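The gallery from the Stornolholm toy swap is up, later than promised and with fewer good pictures than I took. I came home with 39 files on the card, a fair number of them of my own shoe. 

For anyone who missed it: the swap ran on May 25, 2025 in the long room at Stornolholm, doors at ten, last call whenever Dorottya Gál started stacking chairs. The rule was the same as ever. Bring what your kids have outgrown, take home what somebody else's kids have outgrown, and try to leave with less than you came with. I failed at the last part, as did everyone I spoke to.

## Before the doors

Setup began at 8, a time chosen by people who don't have to drive in from Chaiyaporn. Máté Vida had drawn up a floor plan. It was a good floor plan, and it lasted until the first station wagon pulled up with a dollhouse that wouldn't fit through the side door.

We use boxes for sets and bags for odds and ends. If a toy has parts, the parts travel together. If a toy has lost its parts, it goes in a clear bag with other toys in the same situation, and somebody's three-year-old will love it more than anything that ever came shrink-wrapped. Clear bags are worth the extra couple of dollars, by the way. Last September we used the black kind and spent the whole afternoon untying them to see what was inside, then tying them up again, then forgetting.

## The sorting table

My favorite part of the day, and the part I'm worst at. Every box that comes in gets opened and looked over, and every loose piece gets matched to something or assigned to a bag. Mahsa Rostami can do this while holding a conversation about property taxes. I pick up a lump of plastic, turn it over a few times and put it back where it was. 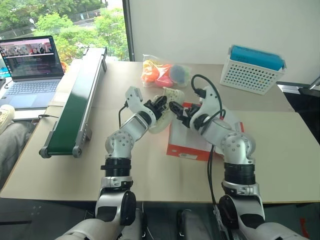

*One white plastic something, held over a red-and-white box. Shoe? Mold? Bids welcome. The bag of bright stuff at the back has a ball in it, dark gray with green trim.*

The general feeling on the white piece is that it's a shoe, or wants to be one. Wai-kit Kwan holds out for part of a larger toy, but he says that about everything, and he once kept a bottle cap for a year on the same theory. If you recognize it, please write in. Please don't write in to say it's a shoe. We have that one.

As for the ball, I'd have taken it home myself. We own nearly 90 balls already, if you believe my husband, who has started finding them in the gutters.

## Things that went quickly

Wooden trains went first, as they always do. Then anything with a steering wheel. The Zullora building kits were gone before I'd finished my coffee, and I know of at least one grown man who had parked himself next to them and was pretending to read the fire notice.

Puzzles did better than expected. Chia-hao Yeh put a strip of tape on every complete one, having done them all at her kitchen table over the winter, including a 2,426-piece harbor at dusk that is mainly dusk. She says she'd do it again. She didn't look like she'd do it again.

## Things that did not go

- The drum. It has been to every swap so far. It belongs to the room now.
- A talking bear that speaks only when you walk away from it.
- Board games missing their dice. Bring dice next time, any dice.
- My own contribution, a marble run with a leak.

Leftovers went to the back closet at Sodusard, where they'll wait for the next round. The bear went in a box inside another box, and I'm told it can still be heard.

## Next one

We're looking at September again, date to follow once Máté has finished the new floor plan. He has measured the side door this time. If you'd like to help sort, tell Dorottya, and wear something you can kneel in. Please tape your boxes shut and put the name of the toy on the outside, even if the box already has a picture of a different toy on it. Especially then.

Lost property: one mitten, one thermos lid, one set of car keys that I hope somebody has missed by now.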